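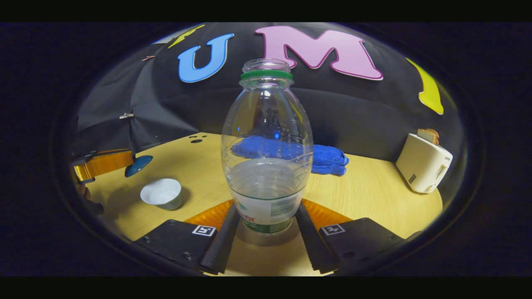
What should a small workshop do first when a machine is going to take over part of the handling work?

Write down how your people do that work today, every small step, and let them correct the paper before anybody orders anything.

Workshop tips: living with automation at the bench
Nivitis Workshop Pages, updated 20/08/2024

I have worked at packing and sorting benches for a long time, first at Mellor and now at Memano, where we repack household goods for shops. In May our second line got its first automatic station. I collected these tips from my own notes and from what my colleagues told me over lunch. They are for small places, where the same person who packs the boxes also sweeps the floor and answers the phone. Big factories have their own departments for this.

Before the machine comes

Watch the hands first. When I wrote down how we handle an open bottle, I got a full page. We take it low, near the base, because a soft bottle that is squeezed in the middle pushes the water up and out. We look at the level before we lift. We turn the label to the front only after the bottle is standing again. None of it was in our instructions, everybody had learned it from the person next to them. The people who set up the station asked for exactly these things.

Keep the difficult objects in your list. It is tempting to show the machine only the nice square boxes. Include the clear plastic, the cup with no handle, the towel that never folds the same way two times. If your daily work has such things, then your test day must have them also.

Ask what will happen with the freed hours. This is a question for the boss and it should be asked early, with everybody in the room. At our place the answer was that one of the two packing posts would become a checking post. Some of us liked it and some did not, but we knew it before the machine stood there, and this made the first weeks calmer.

Setting up the table

Mark the places. Use thin colored tape at the corners of where each thing belongs. People will put a cup back anywhere that is free, and for people this is fine. For the station it means a stop and a beeping sound. After two weeks we did not think about the tape anymore.

Put textiles behind, bottles in front. A folded towel is soft and its edge can catch on things that pass over it. We keep towels at the back of the table and everything that can tip over in the middle, where you can reach it from both sides.

Take care with clear plastic. Transparent bottles are hard to see for a camera, and for a tired person also. A background in one dark color helps. We tried a white cloth first and it was worse. Black cloth shows every crease and collects dust, so brush it in the morning. Hold it with clips and not with glue, then you can take it down and wash it.

Leave the cables of kitchen appliances short. If you pack or test appliances, wind the cable and fix it with a twist tie before the appliance goes on the table. A hanging cable is a problem for the elbow of a person and a bigger one for an arm that does not feel it.

Water on the bench

For practice with bottles, water from the tap is good enough. Fill them to less than half. A full soft bottle folds under the fingers when the cap is off, and then you have a lake between you and the control box. Keep one dry microfiber cloth for every bench and do not let it travel. Ours had a habit of ending up in the break room.

Check the label side after each round of practice. Paper labels go soft where the fingers press, and a wrinkled label is reason enough for a customer to send the item back. When the label starts to move, take a new bottle.

Small bubbles on the inside of the plastic do not matter for gripping. They can matter for a level sensor, so if your sensor reads strange values, tap the bottle on the table and let it stand.

What changes for the people

The work is less heavy and more attentive. Before, I could think about my garden while my hands packed. Now I look more and lift less, and in the evening it is my eyes that are tired and my back is good. I did not expect to miss the old kind of tired, but I do a little.

Change posts often. We stay at the checking post for two hours and then somebody else takes it. We tried a whole morning in the beginning and the mistakes came after the coffee break, always. The new rhythm is written on the wall so that there is no discussion.

Learn to stop it, all of you. The stop button must be known to every person in the room, also to the one who only brings the mail. Practice it once a month with the station running slowly. It takes 10 minutes and it takes away the fear.

Keep a notebook next to the station. Paper, with a pencil on a string. Write what it was holding, where it stopped, and what you did then. Our first notebook covers 958 stops, and when we read it through, the same few objects came back again and again, most of them lightweight and half full. We changed how these are placed and the pages fill up more slowly now.

Do not help with your fingers. This is the hardest habit to lose. A thing stands a bit wrong, your hand goes out to correct it, you have done so for years. Press pause first. Then correct. Then step back and press start.

Talk about pay before the second machine. A person who can pack, check and restart a station knows more than one who packs. At Memano this was settled late – after some unhappy weeks – and I would wish it to go in the other order for you.

Cleaning at the end of the shift

Wipe the gripping fingers with a damp cloth and then a dry one. Sugar and label glue build up slowly and you notice it only when a bottle does not let go.

Clean the printed markers with something soft. If your equipment has black and white squares on it, a scratch or a drop of paint there can confuse the camera. We do not use the green side of the sponge near them.

Look at flexible parts against the light. Rubber and soft plastic get fine cracks where they bend. Our supplier, Clotinis, gives 2,000 cycles between inspections for the pads we use, and we write the date of each inspection inside the lid of the tool box.

Shake the crumbs out of any toaster before it goes back in the carton. I know it has nothing to do with automation, but I have opened enough cartons.

Next month I will add a page about gloves, and which of them leave lint on the pads.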